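Bikham Cricket Club - pre-season ground and pavilion check
Completed by Leonie Ormsby, September, for the Borley end and main square
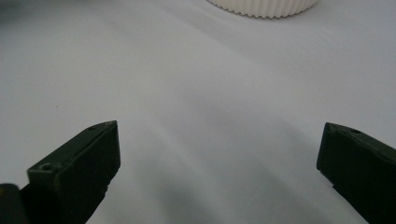

The sight screens were looked at first, as both had complaints from batters last season. The Borley end screen runs freely on its wheels and the brakes hold. The pavilion end screen has a bent axle and should not be moved until it is fixed. Both need repainting. The white should be matt, with no print or markings on it, like the plain pale surface in the photo, where even soft light leaves faint bands of light and shade. Gloss paint was used on the lower boards last time and umpires reported glare after 4 pm.

1. Outfield
Walked in full. Two rabbit scrapes near deep square leg, filled and marked with a cane.
Comment: look again before the first junior match.
Result: pass

2. Boundary rope
Rope laid out and checked by hand. One join has come apart by the scorebox.
Comment: tape is not good enough here, it needs a proper splice. No metal pegs to be left above ground.
Result: repair

3. Square and run-ups
No loose stones. Old foothold on pitch 6 is still soft.
Comment: pitch 6 not to be used for fast bowling until the groundsman signs it off.
Result: restricted

4. Nets
Side netting has a hole at head height in the left lane. Matting is flat and pinned at both ends.
Comment: left lane locked. A new panel is on order from Brandus at £108.
Result: left lane fail, right lane pass

5. Roller
Starts and stops correctly. Guard fitted. Key was found in the ignition.
Comment: second year running. Key goes back in the office safe after every use.
Result: pass

6. Covers
Wheels pumped up, drainpipes attached. One handle has a sharp edge.
Comment: file down and cap it. Four adults to move the covers, no juniors.
Result: pass once handle is done

7. Helmets and junior kit
Each helmet checked for cracks, loose grilles and worn straps. Two withdrawn and cut up so they are not picked out of the bin.
Result: pass

8. Pavilion
Fire exit clear. Extinguisher in the kitchen is past its service month. First aid box short of ice packs and eye wash.
Comment: speed limit sign on the drive has also come down - it is behind the bar.
Result: action needed

Costs: up to £800 is set aside for the axle, paint and net panel. Anything over that to be agreed with Ma Lane School, who share the ground.

Items 2, 4 and 8 to be put right within 30 days. Send photos of finished work to Leonie and she will update this sheet.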